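Gripper pad slip on capped tubes, bench 2, March

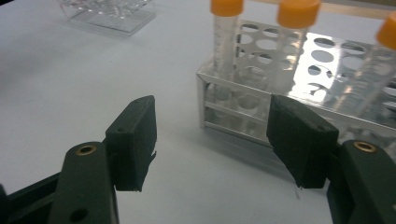

Notebook 7, p. 43

Started 09:40. Fault carried over from the last entry: tubes turning or dropping during the lift out of the acrylic rack. Hand-held gripper first, so that the arm and its controller are out of the question. Same fingers and same pads as on the arm. Orange-capped tubes in the clear rack.

History, for anyone picking this up from the Zirnden side. The Prelance cell ran 690 lifts before the first drop. After that there were three more drops in the same shift, all with the tube held just under the cap. The log shows the jaws reporting closed and width within tolerance each time, so the controller carried on with the move and tipped an ungripped tube over the tray. No breakage, water only. The cell stays locked out from filled tubes until this page has a cause on it.

Pads. Left pad has a ragged lower edge, with a small flap of material at the bottom corner. Right pad has a fine pale thread hanging from the bottom. Did not pull it. Both faces are matte and slightly rough to look at, so glazing is not the obvious answer, though I would not rule it out by eye. Brass inserts in both fingers sit flush.

Test 1, pads as found. Close on the tube body below the cap, lift 50 mm, hold, lower. The tube turned in the jaws on most lifts and dropped on two. Both drops went the same way, bottom end swinging towards the left finger. Consistent with the left pad bearing on its top half only.

Test 2, same pads, grip moved down the body by one pad height. No drops, still some turning. The lower grip is no use in the cell because the fingers foul the top plate of the rack on the way in.

Test 3, feeler strip between closed pads, no tube. Strip held firmly at the top, pulled out freely at the bottom left. Swapped the pads left to right and the loose corner moved across with the pad. So it is the pad and the finger is straight. I had been fairly sure it was the finger.

Test 4, new pair from the Ueda bag. 300 lifts in sets, with a break for lunch at 12:30. No drops, no visible turning against a pen line on the tube. Strip held evenly top and bottom.

Cause, as far as I am willing to write it: the lower corner of the left pad is coming away and folding under load. Why it started to lift is open. The Besteck fixture has a sharp inside edge where the fingers park, and the pads pass close to it at every tool change. Ran a cotton bud along that edge and it snagged. Not proof.

The safety point is separate and matters more. Jaw width alone should not count as "tube held". With the flap folded under, the reported width was nearly the same as for a good grip. Asked for a force check after the lift and before any tilt, with a stop and a call to the operator if it fails. Until that is in, no filled tubes, including for demonstrations.

Actions
– Old pads bagged and labelled, drawer under bench 2. Do not trim the flap.
– Break the edge on the Besteck fixture, then repeat the cotton bud check.
– Inspect pads every 500 lifts, with the strip as well as by eye.
– Force check: written up, waiting on Zirnden.
– Check the spare fingers for the same pad batch. The Ueda bag has no batch mark, so this may come to nothing.

16:15. New pads left on. Cell still locked out, tag on the isolator.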